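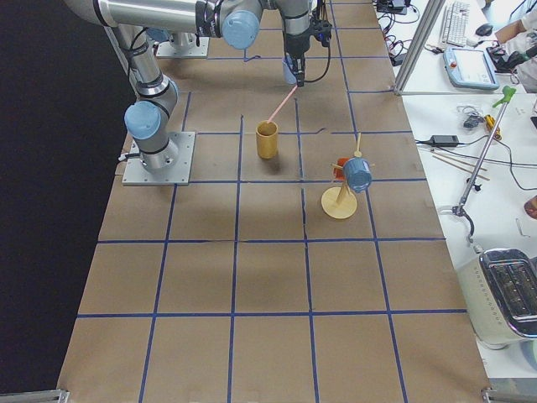
머그 걸이 하나 사는 데 이렇게 오래 고민할 줄은 몰랐어요. 로봇 팔 학습용 시연 데이터를 모으는 일을 하다 보니 쇼핑 목록이 늘 이런 식입니다. 컵, 빨대, 젓가락, 토스터… 회사 카드 내역만 보면 신혼집 차리는 줄 알 거예요ㅎㅎ

이번에 써 본 건 Climel에서 나온 나무 머그 걸이입니다. 둥근 받침에 기둥 하나 서 있고 위쪽에 짧은 나무 봉이 몇 개 꽂혀 있는, 아주 평범하게 생긴 물건이에요. 6월 내내 거의 매일 썼고 이걸로 모은 에피소드가 500개를 넘겼으니 이제 후기를 써도 되겠다 싶어서 적어 봅니다.

먼저 좋은 점부터요. 봉이 짧습니다. 집에서 쓰실 분들은 이걸 단점으로 보실 수도 있는데 저희한테는 딱이었어요. 전에 쓰던 Fimeo 철제 걸이는 고리가 길고 휘어 있어서 손잡이를 빼려면 그리퍼를 한참 비틀어야 했거든요. 원격 조작하는 사람도 지치고, 지친 사람이 만든 시연은 궤적이 지저분해요. 중간에 멈칫하고, 갔다가 되돌아오고. 그런 걸 그대로 학습시키면 로봇도 똑같이 멈칫합니다(처음 봤을 땐 진짜 웃겼는데 세 번째부터는 안 웃겨요). Climel로 바꾸고 나서는 살짝 들어서 앞으로 빼는 동작으로 정리돼서, 같이 일하는 니시무라 히나타 씨도 버리는 에피소드가 확 줄었다고 좋아했어요.

색도 마음에 듭니다. 옅은 나무색이라 갈색 크라프트지 위에서 묻힐까 봐 걱정했는데, 하늘색이랑 주황빛 도는 빨간색 머그를 걸어 두면 컵은 확실히 구분돼요. 작업대는 파란 테이프로 칸을 나눠 놓고 쓰는데, 에피소드마다 걸이를 다른 칸으로 옮기기에도 편합니다. 한 손으로 기둥을 잡고 쓱 들면 끝!

아쉬운 점도 있어요. 받침이 가볍습니다. 컵을 한쪽에만 걸면 중심이 쏠려서, 그리퍼가 손잡이를 조금만 세게 당겨도 통째로 끌려와요. 저는 받침 밑에 미끄럼 방지 패드를 붙였는데 그 뒤로는 좀 낫습니다. 그리고 봉이 끼움식이라 오래 쓰면 헐거워져요. 저희 건 2주쯤 지나서 봉 하나가 돌기 시작했고, 목공풀로 고정했습니다. 머그 각도가 매번 조금씩 달라지는 게 데이터 다양성에는 좋지 않냐고 타무라 이츠키 씨가 그러던데, 의도한 다양성이랑 봉이 빠지는 건 좀 다른 얘기 같아요ㅋㅋ

아, 걸이 말고 컵 얘기도 잠깐. Genanano의 금색 텀블러를 빨대 꽂기 과제에 쓰고 있는데 이건 강추예요. 무광이라 조명이 번쩍하고 튀지 않고, 키가 낮아서 위에서 접근하기 좋습니다. 반대로 빨대는 아직 정착을 못 했어요. 얇은 분홍색 빨대는 눈에는 잘 띄는데 집는 위치가 조금만 위로 가도 끝이 흔들려서 컵 입구에 맞추기가 까다롭습니다. 빨대 시연은 처음 40개를 전부 다시 찍었어요. 굵은 빨대 추천받습니다.

혹시 같은 용도로 사실 분들께 팁 하나 드리자면, 걸이는 꼭 같은 걸로 두 개 사세요. 하나 망가졌을 때 비슷한 걸로 대충 바꾸면 봉 높이가 달라서 예전 데이터랑 섞기가 애매해집니다. 저는 하나만 샀다가 목공풀 마르는 동안 하루를 날렸어요.

별점은 다섯 개 중에 네 개. 받침만 좀 묵직하게 나오면 다섯 개 드릴게요. 집에서 커피잔 걸어 두실 분이라면 봉 길이부터 확인하세요, 손잡이가 두꺼운 머그는 끝까지 안 들어갑니다.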